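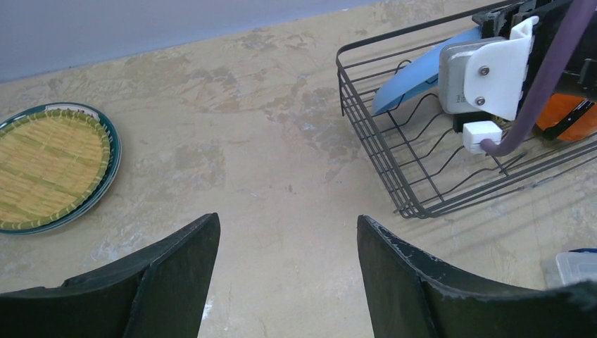 Zunach Small Business Line of Credit

Home > Business > Borrowing > Lines of Credit

If you run a small business, you already know that money has a way of going out on Tuesday and coming in the week after next. The Zunach Small Business Line of Credit was put together for just that stretch in between. It is there when you need it, it sits quietly when you don't, and you pay interest only on the part you have drawn.

We have been lending to shops, workshops, growers and family firms in the Skikau area for a good long while, and the thing our members ask for most often is a little room to breathe. A bakery has to pay for flour before the holiday orders are picked up. A roofer has to buy the shingles before the customer writes the check. A regular term loan can be a clumsy fit for that sort of thing (you borrow the whole amount, you start paying on the whole amount), and so we'd love for you to take a look at this one first.

How it works

Once you are approved, we set a limit and link the line to your Zunach business checking account. You can move money over online, by phone, or at the counter if you'd like to come in and say hello. As you pay down what you owe, that room opens up again and you can use it the next time, with no new application.

Account details

Draw period: 2 years, renewable after a review
Repayment period after the last draw: up to 5 years
Rate: variable, set when you are approved and shown on every statement
Minimum payment: monthly interest plus a share of the balance
Payment due date: the 14th of each month
Early payoff fee: none
Collateral: depends on the limit, and we will talk it through with you

Who can apply

Sole owners, partnerships, LLCs and corporations are all welcome, and so are seasonal businesses, which we know get turned away in other places. Please bring your most recent business tax return, your recent bank statements and a photo ID for each owner with a stake of 20 percent or more. If your books are a bit of a shoebox, come anyway! We have seen plenty of shoeboxes, and we can usually help you sort out which papers matter.

Add the Clitska cash flow planner

Every line of credit comes with Clitska, our online planner. You enter the bills you expect and the payments you are waiting on, and it shows you the weeks that look tight, so you can draw early or hold off. There is no charge for it while your line is open.

Talk to a lender

Encarnación Carrasco looks after business lending at our Benítez Street branch and is glad to go over the numbers with you before you fill out a single form. Call the branch and ask for her by name, or leave a message and she will call you back.

All lines of credit are subject to approval. Rates and terms may change. Page updated Sun 29 March.

Apply online
Find a branch
Compare business loans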